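Home | Notes | Papers | Code | Contact
6 min read

4. Does the simulated wrist view help?

We built the Kvam scene in our simulator, Flemomier, to match the bench we use in Prillthorpe.

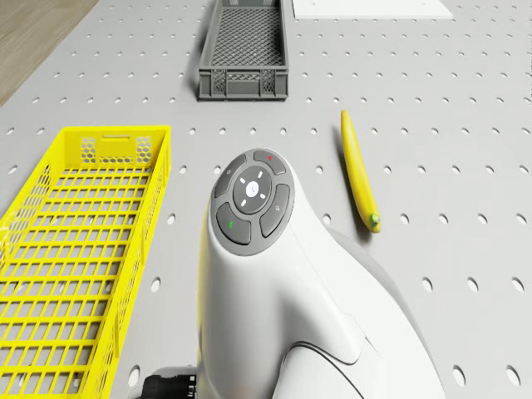
Figure 3. Rendered view over the robot's white casing, with the banana, the yellow crate and the dark gray crate on the perforated table.

I'll admit I went into this part expecting the holes in the tabletop to wreck everything. They're a regular pattern, they shrink with distance, and our older depth model (the one from Pronedora) used to lock onto textures like that and get the height of small objects wrong. So we trained two policies on the same 102 simulated demonstrations, one with the holes rendered and one with a plain gray surface, and ran each of them for 45 trials of banana-to-crate.

The policy trained with holes finished 26 of its 45 trials. The plain one did worse, and most of its misses came at the grasp, with the fingers closing too high. I like that result a lot! It says we can leave the ugly table alone.

Crates were a different story. Both of ours have open grids or mesh for floors, so the table shows through the yellow one in Figure 3, and a policy that has only seen solid bins gets confused about where the bottom is. We ended up randomizing the floor pattern in every episode (seed 2026, if you want to repeat it), and the drops got much gentler. I haven't tested crates that already have something in them. That's next on my list, along with softer shadows.

Comments (3)

gridlock_p: Did you change the hole spacing between episodes or only the crate floors?

Author: Only the floors. Spacing stayed fixed the whole way through.

tessellate: Would love to see the failed grasps broken down by fruit angle.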